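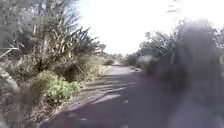

A shaded stretch of the Brostden path, where Drumport is gathering driving examples for its delivery carts.

Brostden's paved path has been many things to many people, most of them on foot and a few of them on bicycles they should have sold years ago. Since January it has also been a classroom, and the student is a cart that can't tell a shadow from a ditch.

Drumport, which makes small self-driving carts for parcels and groceries, has been recording drives along the path to build a set of examples for its steering software. The company wants 800 of them. As of this week it has 239.

An example, in Drumport's terms, is one short drive from one marked point to the next, with a person at the controls doing it properly. The software gets the pictures and the steering that went with them, and is expected to work out the connection. Nobody writes down a rule that says "stay off the grass." The cart is supposed to pick that up the way a teenager does, by riding along with somebody who stays off the grass.

The trouble with Brostden, and the reason the company likes it, is the light. On a bright day the plants along the left side throw long slanting stripes clear across the asphalt, dark and pale and dark again. A walker doesn't give them a thought. An earlier version of the software, trained mostly in parking lots, treated each one as something to be braked for.

"It drove like my uncle in a car wash," said Tadhg Breathnach, who runs the recording work for Drumport. "Stop, think, creep, stop. We had one customer run where the soup arrived at room temperature, and it left as hot soup."

Breathnach's answer was to go where the shadows are and collect a great many of them. Three drivers take turns, mornings and late afternoons, and the best of them by common agreement is Fitriani Lumbantobing, a former school bus driver who had never steered anything by thumb stick before this winter.

Her drives are prized because they're dull. She holds her line, she doesn't speed up in the sunny parts, and she keeps the same distance from the edge where the dry grass and fallen leaves spill over onto the pavement. Other drivers swing wide there. The software, having seen both, swung halfway.

"They told me the computer would copy whatever I did, so I sat up straight," Lumbantobing said. "Then they told me it can't see me sitting."

Not every recording makes the set. Şükran Tokgöz checks them at the office and has thrown out 20 so far. The reasons written in her log include "driver sneezed," "long talk with dog owner, cart parked" and, twice, "sky." That last one covers drives into low sun where the top of the picture goes white and the trees turn to outlines. She keeps most of the glare, she said, on the grounds that customers will still want their groceries when it's sunny out. She only drops a drive when the path itself washes out.

Tokgöz would also like more mistakes. A cart that has only ever watched good driving has no idea what to do once it has drifted, so the drivers now spend part of each session wandering toward the verge on purpose and then steering back. Only the steering back is kept for training. Lumbantobing is said to be bad at the wandering.

Path users have taken it calmly. Reda Bouzid, who runs there before breakfast, said the cart is quieter than the cyclists and more likely to let him by. His one complaint is that it keeps to the middle of the path, "like it's paying the taxes on it." Breathnach said that's a fair point and that drives along the right-hand side are on the list.

The remaining recordings should take until the leaves come in, and Drumport would like to get a fair number done before then so the set has both thin shade and thick. Rain drives are wanted too. The drivers have been asked to sign up for those, and at last check the sheet had one name on it, Breathnach's, in Lumbantobing's handwriting.

Sessions run from 7 to 9 in the morning and again from 3 p.m. until the light goes. Walkers don't need to do anything differently, and the company asks that they please stop waving at the cart, as it has begun to slow down for it.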